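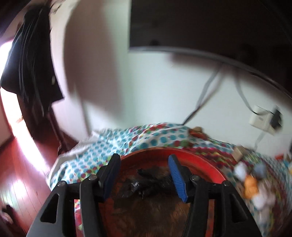 Room 2 at the Jornthorpe house, May. Nélida Godoy and I spent the month sorting the rooms and writing down what each one holds. The list came to 581 entries, and this room took up 145 of them.

A red basin with a worn brown bottom, on the patterned cloth by the wall. The dots are teal, crimson, green and magenta - the cloth is rumpled and still needs ironing before it goes in the linen box.

The crumpled black item in the basin is listed under "unsorted" for now. Bautista Lucero will go through that group when he gets back from Collthorpe.

Basins and bowls go on the low shelf in the pantry, cloths in the hall closet. Corrections to the list can be sent to Nélida.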